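About Wollodham

Wollodham is a small gift and wrapping shop. Crochet pouches, knotted plush, bouquets, cards, boxes, bags. We started at one kitchen table and we still do a lot of the work at a low table with a checked cloth on it, so if you came expecting a showroom, sorry!

Who we are

Imogen Rowbotham started it. She does the flowers and answers the phone. Oranuch Bunnag crochets, teaches the crochet evenings and does the books in August when the year closes. Two of us full time, extra hands before the holidays.

The name is from the street Imogen grew up on. People ask.

What we make

Crochet pouches in pink and white, other colors on request (allow longer for other colors, we have to order the yarn). Chunky yarn knots. Wrapped bouquets with ribbon. Gift sets where you pick the pieces and we put it all together in a box or a bag, your choice.

Everything gets laid out on the table before it goes in anything. Oranuch looks for dropped stitches and loose ends, Imogen checks it against the order slip. Plastic bags come off, tissue goes on. We save the bags that are still good and use them again for yarn.
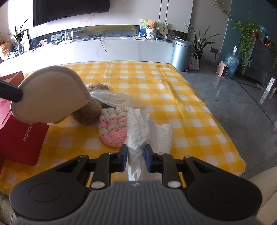
Unpacking on the yellow check cloth, crochet pouch and chunky knot on the cloth.

Sets go by name. The Yook is a pouch and a card. The Sevden is a pouch, a knot and a small bouquet, and it's what most people end up with. The Rumutmont is the big one, comes in the large lidded box, order it early please. We can swap pieces in any of them except the Rumutmont, becuase the box is cut to fit.

Bouquets

Imogen wraps every one herself. Paper first, pleated by hand, then clear film, then the ribbon at the neck. She likes a long tail on the ribbon and won't be argued out of it. If you want it short, cut it at home.

Greenery goes in tall at the back and is left a little wild. Small cream flowers when she can get them. We don't do foam and we don't do glitter.

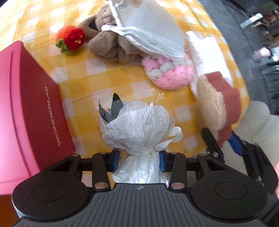 Flowers are picked up the same day they're wrapped, so a bouquet order needs to be in by noon the day before. Later than that, call and ask, sometimes the answer is yes. Bouquets don't ship. Pouches and knots do.

Some numbers, for those who like them

15 years at it. 92 set orders in our first year, all of them delivered in Imogen's car. Last year it was 2631, and no, not all in the car. Pouches passed 3000 a while back and Oranuch has asked us to stop bringing it up.

Classes

Crochet for beginners, evenings, small groups. Hooks and yarn included. You'll go home with most of a pouch and instructions for the rest. Wrapping classes now and then, paper and ribbon only, bring something awkward to wrap. Left handed people welcome, Oranuch is one.

Ordering

Call, email or stop by. Tell us who it's for, what you want to spend, any colors they can't stand. We'll write back with a price. Half up front on the large box, everything else you pay at pickup. Returns on pouches and knots within two weeks if they havent been used. No returns on flowers.

Parking is behind the building, the front spots belong to the dentist.

Page updated 05/04/2020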